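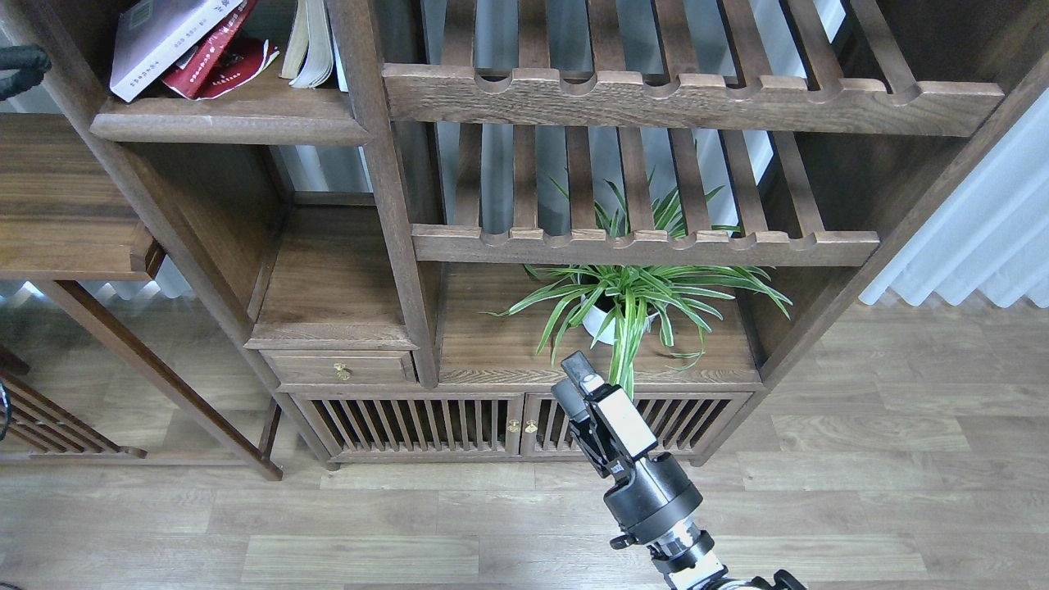

Plovton two-finger gripper: review after a month on book and cabinet work

By Shireen Joubert

I have used the Plovton gripper daily through August on a two-arm setup. Before that I had the Goreo for most of a year, so the Goreo is what I compare it to. I paid for the Plovton myself and bought it from Betton, who had it in stock.

My test area is a dark wooden cabinet with books and a plant on it. The jobs are picking up books, putting them back on a shelf, and opening small doors and drawers by their knobs. If your work is boxes on a conveyor, some of this won't apply to you.

Mounting and setup

The gripper bolts straight to the wrist with the supplied adapter. The screws are short and the last one is hard to reach with a normal hex key, so get a ball-end key before you start. Wiring took me longer than the bolts. The cable is stiff, and I had to redo the loop at the second joint because it pulled tight when the wrist turned all the way over. Leave more slack than the manual shows.

The setup software found the gripper on the first try. It asks for a zero position and an open position and saves both. The Goreo lost its zero every time I cut the power. The Plovton has kept it.

I run both arms from a Mathebula controller. It is not on Plovton's supported list but it works. The only thing missing is the force readout, which shows up as a raw number with no units.

Knobs and doors

Small round knobs were the main reason I switched. The fingers come close to a point at the tips, and they get in behind a brass cabinet knob without hitting the door. On a pair of doors with the two knobs side by side, the Goreo often touched both. With the Plovton I can take one and leave the other alone, as long as I come in straight. If I come in at an angle, the outside of one finger rubs the second knob.

Pull force is fine for light doors. I would not use it on a door with a strong magnet catch. The tips slide off before the catch lets go, and turning up the grip setting did not help much.

Books

Books are harder, and my results are mixed. Thick books are easy if there is room for a finger on each side. Thin booklets bend. A book left standing open is the worst case, as the pages fold into the gap when the fingers close.

For a book lying on a slatted shelf, I push on the near edge first and square it up before trying to grip.

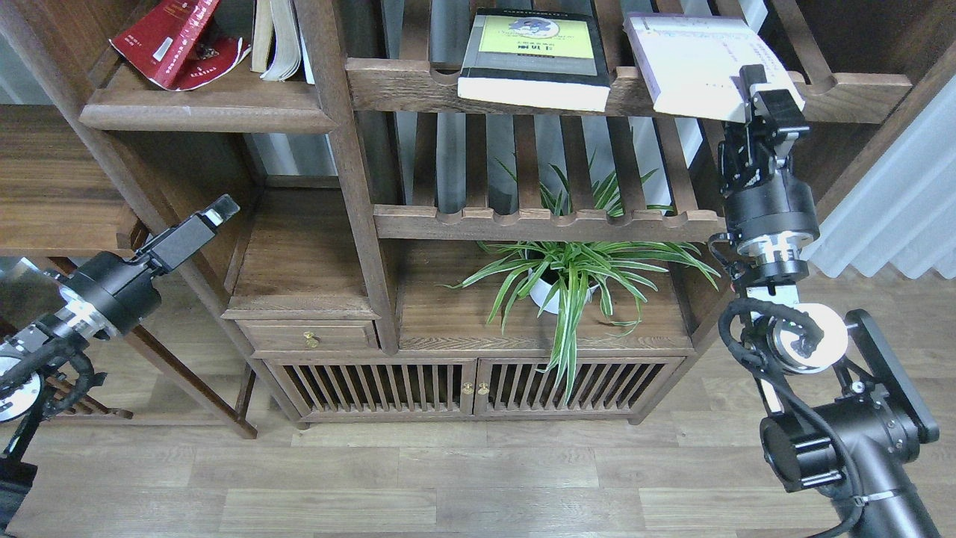
The flat outer face of the fingers is good for that kind of pushing. It stays put on a cover and I haven't torn one yet. What I don't like is the size of the housing behind the fingers. With both arms working on the same shelf I have to keep them well apart, and that rules out some of the two-handed moves I could do with the Goreo.

The notched front rails on my shelves are also a problem for any gripper this wide. If I come in low, the housing hits the rail before the tips reach the book. I now come in from higher up and tilt down at the end.

Wear

The log says 4000 open and close cycles so far. The finger pads have a slight shine but no cuts. There is a little side play in the left gripper that wasn't there at the start. The right one is still tight. Replacement pads come in packs of 12.

Noise

Quiet when opening. There is a click at full close that you will hear across a room.

Who should buy it

Get it if you work with knobs, handles and small hard objects and have space around them. If you mostly handle thin or soft things, or need two grippers close together, the Goreo is still the better buy even with the zero problem. I am keeping the pair, and I'll add a note here if the play in the left one gets worse.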